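30 juin
Par Hideaki Nagano

Il y a des matins où je me lève avec une seule envie : vider le placard à bouteilles. Oui, je sais, chacun ses plaisirs ! Mais quand on cuisine beaucoup, on finit avec une petite forêt de verre brun, vert et transparent au fond de l'étagère (la sauce soja entamée en hiver, le vinaigre de cidre, le sirop que l'on garde pour une recette que l'on n'a jamais refaite), et tout ça colle, goutte, se grippe. J'ai passé la semaine dernière à m'occuper des miennes, et j'en ressors avec une page entière d'astuces sur les bouteilles, leurs bouchons et ce qu'on met dedans.

Commençons par la place. Chez moi, à Plindton, le placard fait 40 centimètres de profondeur, et pendant des années j'ai rangé les bouteilles sur trois rangs, avec les plus hautes derrière. Logique sur le papier, sauf que les hautes sont justement celles que j'attrape tous les jours ! Maintenant, tout ce qui sert chaque semaine va dans un bac bas que je tire comme un tiroir. Le reste est derrière, bouchon étiqueté sur le dessus avec un petit rond de ruban de masquage et une date au crayon. Le crayon, pas le feutre : le feutre bave dès que l'huile passe par là.

Avant de toucher à quoi que ce soit, dégagez une vraie surface de travail. J'insiste, parce que j'ai longtemps fait ça au coin de l'évier, une bouteille coincée contre l'égouttoir, et j'ai encore une auréole de sauce sur le joint du carrelage. Une grande planche blanche posée sur la table change tout ! On voit la moindre goutte, on l'essuie aussitôt, et le bois dessous reste propre. La mienne vient du marché de Prirport, une chute que le vendeur m'a laissée pour 2 euros, et je ne la prêterais pour rien au monde.

Ensuite, les bouchons qui résistent. Le geste de base, on croit le connaître, et pourtant on le fait souvent à l'envers : on serre la bouteille par le haut, tout près du goulot, et on force sur le bouchon avec l'autre main. Résultat, les deux mains se gênent et la bouteille penche. Tenez-la plutôt par le bas du corps, bien debout sur la table, et laissez l'autre main travailler seule en haut. On gagne en stabilité et on ne se tord pas le poignet.

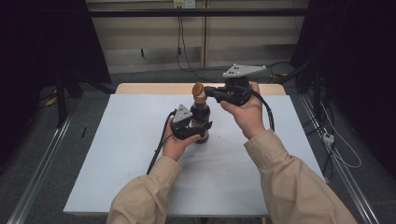

Une prise en bas, l'autre près du bouchon : la bouteille reste droite.

Si le bouchon ne vient toujours pas, c'est presque toujours du sucre ou du sel séché dans le filetage. Un torchon trempé dans l'eau chaude et bien essoré, enroulé autour du bouchon pendant deux ou trois minutes, et ça cède en douceur. J'adore ce moment où on sent le petit craquement sous les doigts ! Pour un bouchon en métal, la chaleur aide encore mieux, le métal se dilate plus que le verre. En revanche, jamais d'eau bouillante sur une bouteille qui sort du réfrigérateur : le verre n'aime pas les surprises, et vous non plus.

Autre méthode, pour les mains fatiguées : un large élastique, de ceux qui tiennent les bottes d'asperges, passé deux fois autour du bouchon. L'adhérence est incroyable. Un gant de vaisselle fait pareil. J'en garde un vieux, coupé en carrés, dans le tiroir des couverts, et il ouvre aussi les pots de cornichons.

Une fois la bouteille ouverte, regardez le goulot avant de refermer. Une croûte brune ou blanche tout autour ? Allez, on nettoie. Un coton-tige humide pour le filetage, un coin de chiffon pour le bord, et un passage du bouchon sous l'eau tiède avec une goutte de liquide vaisselle. Séchez très soigneusement l'intérieur du bouchon. L'eau qui reste là tombe dans la bouteille au premier service, et dans une huile ou un sirop c'est franchement dommage.

Pour l'huile, justement, une mise en garde : on ne la chauffe pas au torchon. Si le bouchon colle, du papier absorbant légèrement humide suffit, le gras donne de lui-même. Et rangez-la loin de la plaque, même si c'est pratique de l'avoir sous la main. Le verre foncé protège de la lumière, pas de la chaleur.

Le transvasement, maintenant, mon passage préféré ! J'achète la sauce soja en gros bidon chez Tkachenko, l'épicerie au bout de ma rue, et je remplis des petites bouteilles de 280 millilitres au fur et à mesure. Ce qui marche :

Poser l'entonnoir en glissant un cure-dents entre lui et le goulot. L'air sort, le liquide descend sans glouglouter, et plus de geyser sur la chemise.

S'arrêter à l'épaule de la bouteille, là où elle commence à se resserrer. Remplie jusqu'en haut, elle crache à la première inclinaison.

Présenter le bouchon bien à plat avant de visser. S'il est de travers, le filetage s'abîme, surtout avec le plastique. Mon truc : tourner d'abord d'un quart de tour dans le mauvais sens, jusqu'à sentir le petit déclic, puis visser normalement. Ça marche aussi avec les bocaux, les gourdes et les flacons de la salle de bains.

Essuyer la bouteille entière avant de la ranger, y compris le fond (c'est le fond qui laisse des ronds sur l'étagère).

Les étiquettes, c'est un autre chapitre. Si vous gardez le même produit dans la même bouteille, laissez celle d'origine et protégez-la avec une bande de ruban adhésif transparent, elle tiendra des mois de mains grasses. Si vous changez de contenu, il faut l'enlever complètement. Je remplis la bouteille vide d'eau bien chaude du robinet, j'attends dix minutes, et je soulève un coin avec l'ongle : la chaleur ramollit la colle par l'intérieur, et souvent l'étiquette part d'une pièce. Les restes de colle disparaissent avec une pâte moitié huile, moitié bicarbonate, frottée du bout des doigts. Ne réutilisez jamais une bouteille de produit ménager pour de l'alimentaire, ni l'inverse sans une étiquette énorme et lisible.

Pour laver l'intérieur d'une bouteille à col étroit, oubliez le goupillon qui n'atteint jamais les coins. Une poignée de riz cru, un peu d'eau tiède, une goutte de liquide vaisselle, on bouche et on secoue comme un maraca ! Le riz frotte partout. Rincez deux fois, puis laissez sécher la tête en bas, goulot calé entre deux barreaux de l'égouttoir, toute une nuit au moins. Une bouteille encore humide qu'on rebouche sent le renfermé en deux jours.

Quelques mots sur ce qui va au frais. La sauce soja entamée s'y garde mieux, son goût reste net plus longtemps. Le sirop d'érable, oui, sans hésiter. Le vinaigre peut rester au placard. L'huile de noix, je la mets dans la porte, et si elle se trouble un peu, elle redevient claire à température ambiante. Pour le reste, je lis l'étiquette, ce que j'ai mis un temps fou à apprendre.

Pour finir, le bilan de mon propre tri : presque 685 millilitres de vinaigre balsamique répartis dans trois bouteilles à moitié vides, que je n'avais jamais remarquées ensemble. J'ai fait réduire tout ce qui restait à feu très doux, fenêtre ouverte (ça pique les yeux, vous êtes prévenus), jusqu'à ce que ça nappe la cuillère. Sur des fraises, c'est fabuleux ! Ma sœur, qui habite Prodendale, en réclame déjà un flacon, et je lui ai demandé de m'apporter ses bouteilles vides en échange, avec leurs bouchons cette fois.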